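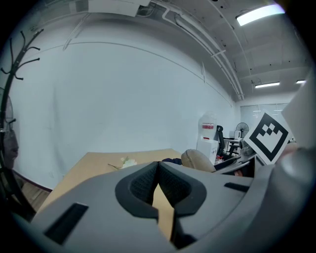
Attachment 1, click to enlarge

Scripture Audio and Media > Field Distribution > Track order on SD cards for listening groups

prunden_audio
04/07/2023
We are loading New Testament audio onto memory cards for the village listening groups in the Millar district. There are 302 cards. The players are basic units with no screen, only next/previous and volume.
Problem: on 27 of the cards the chapters play out of order. Acts 10 comes straight after Acts 1. Same source folder, same computer. The group leaders can't read a track list, so order is everything. Has anyone dealt with this?

N_Esfahani
Two separate causes are possible.
First, no leading zeros in the numbering. A player that sorts by name will put 10 after 1.
Second, many cheap players ignore names and play in the order the files were written to the card. If you copied with several windows open, the write order is not predictable.
Check one bad card against one good card before you change anything.

prunden_audio
Numbering is three digits all through, 001 up. So the second one, I assume. Two of us were copying that afternoon and we did not use the same method.

ulises_h
Agree with Niloufar on write order. Format the card as FAT32, copy one book at a time, eject properly. There are free tools that sort the file table after the fact, but I would reformat and recopy. It takes longer and leaves less to go wrong.
I would also drop the single folder and use one folder per book. Leaders can then jump to Mark without pressing next through all of Matthew.

Cherkaoui
Disagree on folders. Our players have no folder button, and on a unit like that folders gain you nothing. Ours also skipped anything nested more than one level down. We lost Philemon and Jude on every card and did not hear of it until November.
Flat folder, one file per chapter, spoken book and chapter announcement at the start of each.

ulises_h
That depends on the player. Ours reads folders fine and has a button for them. Prunden, does yours?

prunden_audio
No folder button. Flat it is, then. The announcements are already in the recording.

Kikwood
Has anybody asked whether the groups want the books in canonical order? We put Luke first, then Acts, then the letters. The pastors asked for it that way because they teach through it as one story.

N_Esfahani
That is a matter for the local churches, and a fair one, but it is separate from the fault. If you do reorder, renumber the files to match and write the new order on the card sleeve.

Cherkaoui
I would leave the order alone. People who later get a printed New Testament will be looking for it in the same place.

Kikwood
Few of ours will get a printed one. We can differ on this.

prunden_audio
Update. Reformatted 3 of the bad cards and copied them in a single pass, flat folder. All play in order from Matthew 1 through the end of Acts. Have not listened past that. Doing the other 24 tomorrow, then Revelation gets checked on each.

ulises_h
Check the letters too. The one-chapter books are where ours went missing.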